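Workshop notebook, Brondstead shared shop
July 8, 2019
Lodo sorting cell, bench 2

Moved the parts trays over to the long table this morning and reset the tray corners in the config. The old offsets were still from the Jernitz bench and put the arm 7 mm too far toward the back wall. Fixed in the tray file, old values kept as comments.

Pick order stays as it was: solenoids, motors, boards, harnesses last. Harnesses still have no grasp plan worth running. The wires cross over each other and the depth map makes one lump out of them.

Solenoid settings for now: approach height 200 mm, close at speed 19, grip on the frame and keep off the spring. Exposure on the wrist camera set to 820, which is still too bright where the lamp reflects off the tray floor. Try moving the lamp before touching exposure again.

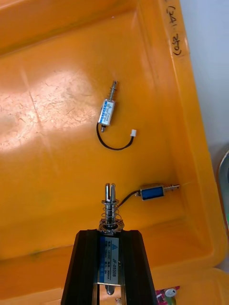
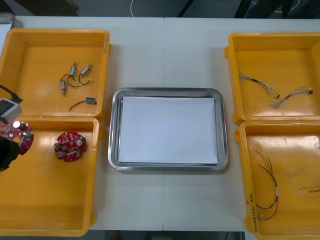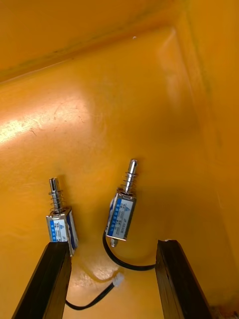
Solenoids from the wrist camera (first and last), JF-0530B in the fingers in the first. Middle: table from the fixed camera.

The leads are the main nuisance. The segmentation takes a black wire for part of the finger if it runs close enough, then the grasp center moves sideways. Masking the fingers from the CAD model should take care of it. The Hafþórsson fork has a mask script, not tried yet.

To do
- lamp
- finger mask
- pad under the steel tray so it stops sliding
- retake the empty-tray backgrounds
- order spare 12V solenoids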